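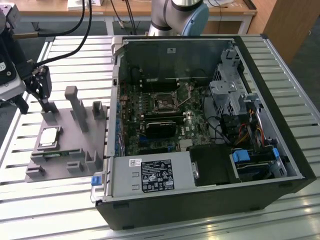 Harbour Lights: what to expect over the break

The last new episode of Harbour Lights before the break goes out tonight, and there is a fair bit to catch up on for anyone who has fallen behind. The usual warning applies. If you are saving up episodes for the holidays, skip down to the listings part at the end, where there are no plot details.

Tonight's hour picks up at the Ginberg house, the morning after the dinner. Lorna Ginberg still believes her brother sold his share of the boatyard to pay off the bank. Viewers know he sold it to Dr Mfinanga, who has been buying up small parcels of the harbour under his late wife's maiden name since the summer. Lorna finds the first half of this out tonight. She does not find out the second half, and the writers seem happy to keep it from her until well into the new year.

The scene to watch is the one in the ferry ticket office. Dr Mfinanga comes in to collect an envelope and finds Lorna behind the counter, covering a shift for her niece. Neither of them says much. He buys a return ticket he plainly has no use for, and she gives him the wrong change. It runs for nearly five minutes, a long time for this programme, and there is no music under it.

Elsewhere, Peter and Anneli Mullden are still not speaking. Anneli has moved into the flat over the bakery and taken the dog. Peter spends most of the episode trying to write a letter and gets as far as the second paragraph. Their daughter Kit, who was told in June that the separation was only for the school holidays, works out that the lease on the flat runs for 18 months. She says nothing to either parent. Instead she goes to see old Mrs Humska, and the pair of them hatch a plan for New Year's Eve that involves the lifeboat station and a borrowed key.

Mrs Humska has been on the edges of the story all autumn, so it is good to see her given something to do. Longer-standing viewers will remember that she was the one who hid the boatyard ledger after the fire. The ledger is mentioned again tonight, briefly, when Kit asks what is in the tin trunk and is told 'recipes'.

The hospital story gets less time. Nurse Dacre is cleared by the inquiry but does not go back to work. Her scenes with the new registrar have been slow going, and tonight does not do much to change that. The registrar is hiding a previous marriage, as several readers guessed after the business with the Christmas card list. His first wife is named on screen for the first time. Listen for it in the lift.

What happens after the break

The programme returns in the second week of January with a double episode. These points come from the advance notes sent to newsletters, and they may shift a little in the edit.

Lorna goes to the mainland to see a solicitor and comes home on the same ferry as Dr Mfinanga. The boat is held outside the harbour by fog. They talk, and he tells her a version of the truth that leaves out the money. She believes him for two episodes.

Peter finishes the letter. It goes through the wrong door at the bakery and is opened by somebody else — the notes do not say who, though there are only three flats in the building and one is empty.

Kit and Mrs Humska's plan goes wrong at midnight. One person ends up in the water. All the notes will say is that the character survives, but that something they were carrying does not. The tin trunk seems the obvious guess.

There is also a return. Ingvar Ketilsson, the fishing skipper who sailed out at the end of the third series and was declared dead in the fourth, walks into the Anchor at closing time and asks for his coat. It is still on the hook. His return matters most to the Mulldens, as Anneli was engaged to him before she married Peter. It matters to Dr Mfinanga as well, because the slipway he bought in October was in Ingvar's name and was sold on the strength of the death certificate.

The part has been kept very quiet. Ingvar is down for 20 episodes, so he will be with us until the spring at least.

Your letters

The question in the last newsletter was whether Lorna should forgive her brother, and 437 of you replied. Most said no. A good number said she should forgive him but not give him back the keys to the yard. One reader in Hexham sent four pages on the law of partnership, which have been passed on to the rest of us here and read with interest.

Several people asked about the bell heard at the end of the last episode. It is the chapel bell and not the lifeboat bell. The lifeboat bell was sold in series two to pay for the roof.

A few readers have written to complain about the recasting of young Tom Ginberg. The change is permanent. The new Tom has his first proper scene tonight, in the kitchen with Lorna, and it would be fair to give him until February before deciding.

The next question is a simple one. Who opens Peter's letter? Replies by the usual route please, with 'Letter' in the subject line. The newsletter now goes to 3,785 readers and it does help to be able to sort the post.

Listings

Tonight's episode is at the normal time and lasts an hour. There is no episode next week. The New Year slot is a repeat of the storm episode from the second series, with the original ending and not the shortened one used in later repeats. The catch-up service will carry the whole of the autumn run until the double episode goes out, and after that only the last six.

The next newsletter will follow the double episode by a day or two. Anything sent in over the holidays will be read then.

Sent Dec 24, 2019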